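Folding and Storing Mixed Laundry: Project Report
Harkness Building, Household Tasks Unit
Last updated: Fri 26 May

Our group looked at how folded cloth can be sorted and put away on a small work surface. We wanted to know whether the order of a stack changes how long it takes to clear. Cloths came from the Potis share house and were mostly plain cotton in different colours.

All of the work was done at one square table with panels on three sides. Each trial began with the cloth already folded. We folded everything into rough rectangles, as neat folding took too long and the edges slipped anyway.

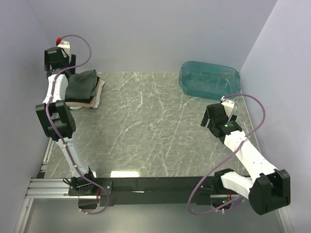 Figure 2. Folded cloths stacked on the tabletop, with the teal tub in the back right corner.

We ran 100 trials. Stacks with the darker cloth on top were no quicker to clear than the others. Size mattered more. When a larger cloth was underneath, its edges stuck out and were easier to grip. Total working time was 658 minutes, including refolding.

The grey marble pattern made pale cloth harder to pick out. We would try a plain surface next time and weigh each cloth first.

Related reports
Arellano: Sorting Socks by Colour
Tokgate: Packing a Shallow Tub
Towel Folding, September Update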